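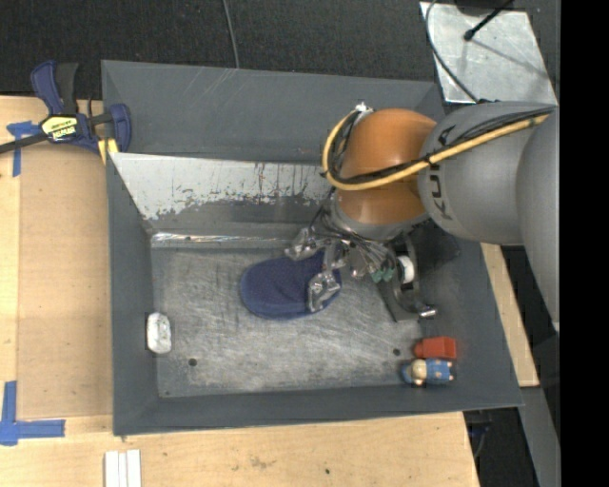
STUDENT PROJECTS / TEXTILES AND WASTE

Where do lost clothes go? A survey of lost property in Molbridge

Rhea Javier and Thodoris Antoniadis

1. Background

Every school, pool and bus depot in Molbridge keeps a store of lost clothing. We wanted to know how much of it goes back to its owners and what is done with the rest. Our first plan was to cover the bus depot as well, but we had no reply to our letters, so the report deals with schools and the swimming pool at Tarnerlow.

2. Method

We visited 4 sites in May and listed every item of clothing held on the day. Shoes were left out. Single gloves were entered as one item. We noted the type of item, whether it had a name in it, and the date on the tag where the site used tags. Only the pool did this properly.

3. Results

The lists came to 552 items. Jumpers and cardigans made up the largest group, followed by hats and caps, then coats. Of the total, 325 had no name or initials anywhere. Several named items belonged to pupils who had already left the school.

Staff told us that coats are usually asked for within a week and caps hardly ever. Three sites give unclaimed clothes to a charity shop at the end of term. The fourth puts them out for textile recycling.

4. Problems

Two of the schools had held a clear-out shortly before our visit, so their figures are low. We should have asked about this when booking. The labels in some older items were too faded to read and we entered these as unnamed.

5. Further work

A second count in the autumn would show whether hats and coats build up in colder weather.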